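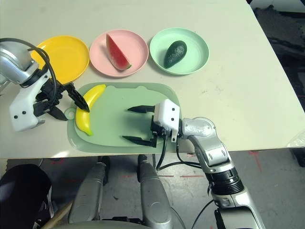
Cutting board with bumps along one side: what is that section for, and is it safe for avocado?

Asked by Madhu Bisht

I have a light green board, wide rounded rectangle, small ring tab at one end. One strip has small raised bumps. No leaflet came with it. I prep banana, watermelon and avocado at one table and move each to its own plate. Avocado is the problem. It rolls on the flat part and leaves a stain on the board. Do I cut on the bumps or not?

2 answers

Ritu Saxena
Bumps on boards of that type are usually for grip or for grating ginger and garlic. Do not cut on them. The blade skips and the grooves hold pulp. For avocado:
Set it on its side on the flat area, stem end away from you.
Cut lengthwise to the pit, then turn the fruit against the blade.
Wash the board within about 8 minutes — dried avocado needs scrubbing.
Watermelon last, as the juice runs.

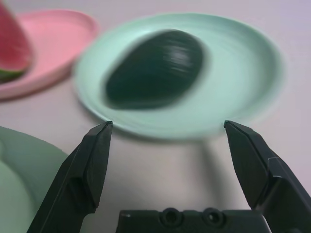
Page 6

Whole avocado keeps better uncut, so leave it on the plate until the rest is done. A plate with a raised rim stops it rolling off. A flat one does not.

Satish Joshi
I have a Tovia board, different shape, same bumps. I never use them. Put a damp towel under the board if it slides. The stain came out of mine with lemon and salt, left overnight. Not sure about colored plastic — try a corner first.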